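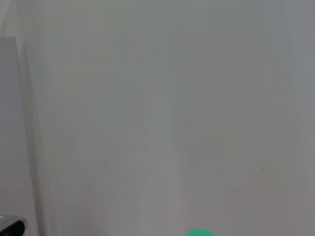 Soft grey, with a paler band down the middle

I have worn the same ring for 22 years and I still can't tell you, in the way a jeweller would want me to, what colour the stone is. Grey, I say, if somebody asks on the bus. But it's a moonstone, and a moonstone is only grey when it's sulking. Tilt it towards a window and there's a bluish light that slides about under the surface like milk going into tea, and then you move your hand again and it has gone back to looking like a pebble. I bought it in a little shop called Saarela, in the February sales, with money that was meant for a winter coat, and I was cold for weeks and perfectly happy.

I mention it because I've spent far too many evenings lately looking at rings on a screen (my niece is getting engaged, or is about to, and I've been sworn to silence and asked to "just have a look round"), and I have come away rather cross. Everything is so clear! Page after page of stones described as flawless, eye-clean, free of this and free of that, as though the best thing a stone could do was get out of its own way. On Clitska, where I lost the better part of a Sunday's worth of patience, you can sort by clarity and by price and by carat, and after an hour of that I had 304 rings in front of me and couldn't have told you one from the next.

Now, I do understand it. If you're spending £1000 on something the size of a lentil, you want to be told that it's a good one, and clarity is easy to put a grade on. You can print it on a certificate and fold the certificate into the box. What you can't grade very well is whether you'll want to look at the thing at half past seven in the morning with your hands in the washing-up bowl, and that, to my mind, is most of what a ring is for. 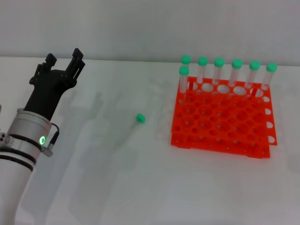 So let me put in a word for the cloudy ones. I mean moonstone, of course, and also milky aquamarine, and the grey and brown diamonds that used to be sent off for drill bits, and that lovely smoky quartz you could once pick up for next to nothing at any market with a folding table. A stone with something going on inside it gives your eye somewhere to rest. My mother had a garnet so dark that it looked black across a room, and she would hold it up to the lamp for us as children to show us the red. It was a treat, a bit like being let in on something. I don't think a brighter garnet would have kept us quiet half as long.

There are practical things to be said on the other side and I'd better say them. Moonstone is soft as these things go and it will scratch. Mine has been repolished 3 times, and the last time the man at the bench gave me a very old-fashioned look and asked whether I'd been gardening in it (I had). Some cloudy stones are cloudy because they are full of little cracks, and a crack that reaches the surface can let you down badly if you knock it on a tap. You do need someone honest to look it over with a glass before you hand over your card. Don't put any of them in an ultrasonic cleaner, either – warm water, a drop of soap and a very soft brush will do, and a proper dry afterwards.

And I won't pretend that every dull stone is secretly interesting. Plenty are just dull. I went into Loseso with high hopes, having read that they were doing "characterful" stones in recycled gold, and found that characterful meant the same small grey diamond in every setting at a price that made me laugh out loud. It's the old trick of taking what was thrown out and charging extra for the story. If you're going to buy a stone for its oddness then it ought to be odd in its own way, and you ought to be allowed to see that very one, by daylight, before you decide.

That's the part I feel most strongly about, really. Shop lighting is wicked. All those tiny hot spotlights are put there to make clear stones throw sparks, and they do a moonstone no favours at all. Ask to take the tray to the door. Any decent shop will let you, and the woman at Closten came out on to the step with me and stood there in her cardigan while I turned a ring round and round under a perfectly ordinary overcast sky, and I've sent two friends to her on the strength of it.

As for my niece, I've been told that her young man has a shortlist and that it's all very white and very bright, and I shall of course say that whichever he picks is beautiful. I may leave my hand lying about on the table, though, somewhere near the window.

Posted Dec 24, 2020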